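Section 7: Setting Up Your Work Table for Large Sheets

Welcome back! If you have followed the guide this far, your Druvberg folding table is unpacked, the legs are locked, and you have wiped the packing dust off the top. In this section we get the table ready for big paper: pattern drafting, banner lettering, map coloring, wrapping, all those jobs where an ordinary desk runs out on you halfway through. Set aside a quiet half hour the first time. After that it goes quickly, and most people stop needing the guide altogether.

What you will need

The Druvberg table, with both leaves raised
One roll or pad of Westesel cover paper (part 2366)
The clip set from the small cardboard box
A soft, dry cloth
A pencil and a long ruler

Before you start

1. Choose your spot. A floor that slopes even a little will send pencils rolling all afternoon, so take a moment to set one down on the bare top and see what it does. If it rolls, turn the foot on the low corner until it stays put.

2. Think about your light. Daylight from the side is kindest to the eyes. If you work in the evening, set a lamp on the side opposite your writing hand, so that your own shadow falls away from the line you are drawing.

3. Check the leaf catches underneath. You should feel a firm click on each side. Please don't skip this one, even if you are eager to get going.

CAUTION: Keep fingers clear of the hinge when raising or lowering a leaf. Do not sit or lean your full weight on a raised leaf.

Laying the cover sheet

4. Unroll the paper with the curl facing down and let it rest for a few minutes. Paper that has been on the roll since March, say, will want longer than a fresh one.

5. Line up one long edge of the sheet with the edge of the table nearest you, then smooth it with the cloth, working from the middle outward. Go gently. A crease pressed in now will show up under every pencil line later.

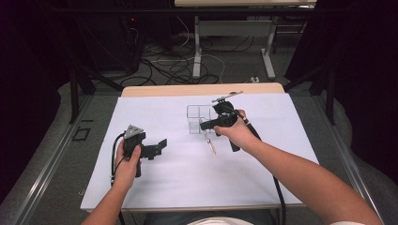

Figure 7-2. White cover sheet on a light wooden table.

6. Fasten the back corners first and the front corners last, pulling the sheet only until it lies flat. If it ripples between the clips, let one go and smooth again toward that corner.

7. Sit down in your usual chair and reach toward the back of the sheet. If you have to lift yourself off the seat to touch the far edge, bring the chair in or plan to do the far part of your work standing. Your shoulders will thank you by suppertime.

NOTE: Felt pens and wet glue can soak through a single layer. For painting or pasting, lay a second sheet over the first, or use the Prusside mat if you bought it with your table.

Changing the sheet

Once the paper gets gray and smudgy, lift the clips in the opposite order and roll the old sheet toward you, so that eraser crumbs and threads stay inside it. A used sheet still makes good wrapping or a drop cloth for houseplants. A full Westesel roll holds 300 feet, and spare rolls keep best standing upright in a dry closet.

If your table has the Ñahui drawer underneath, continue to Section 8 before loading anything into it.

Guide text by Margarida Frade and Tomás Peixoto. Revised November 22, 2021.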